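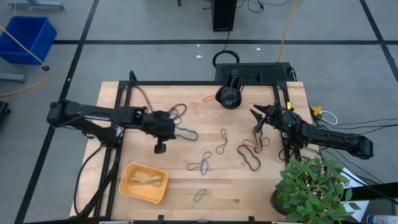 Mar 23, 2022

Rubber bands again. Lefteris Alexiou swears that one good clear-up will settle it for the year. I have heard that before, from him, about the string drawer. The packet from Clunar said 700, assorted colours, and I should like to meet whoever believes we needed 700 of anything.
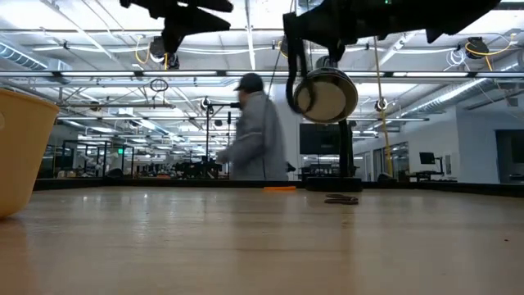 He wants them sorted by size and I say chuck the lot in one tub and be done. Ivar Sjögren took his side, of course. Sorting by size sounds very fine until you remember that they stretch – what was small in June is not small now. 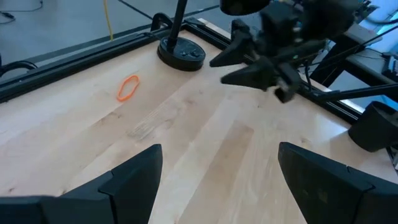

The tidying itself I don't mind, though I doubt it will last a week. Always some straggler. The orange one was still lying on the wood towards the back, not far from the round black base of the pole, and I suppose that will count as "cleared" in Lefteris's book. Must ask him about the scratches in the table too. He'll say they were always there.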